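From: Oksana Hrynyshyn
To: driltutlow-players
Subject: Re: [driltutlow] Save files after the October patch

Simin Ghorbani wrote:
> Has anyone else lost the harbour district after the patch? My save is
> 62 hours old. The game loads, but the colour of the map is grey from
> the bridge to the lighthouse and the ferry does not come.
> I don't want to start again.

Hello Simin,

I had the same grey map on my old laptop. Please do not overwrite your save yet. The patch moves the district into a new file, and if the save folder is bigger than 800 MB, the move stops in the middle without any message. Mine was 618 MB and it still stopped, so maybe the limit written in the Lindier notes is not correct.

What helped me: I copied the whole folder to another disk, deleted the old autosaves (I had 300 of them, my own fault), and started the game with cloud saving off. Then I slept one night at the Drandside inn and the harbour was back. The ferry came only the next morning in the game, so please wait for it a little.

I wrote also to Hordiienko, who makes the map mod, and asked if the mod can be the reason. 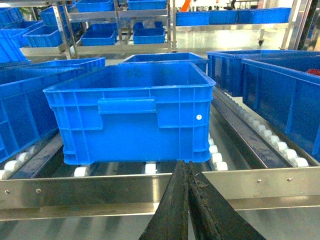
If you use this mod too, switch it off before you load, and tell us which version you have. I will write here when I get an answer.

Kind regards,
Oksana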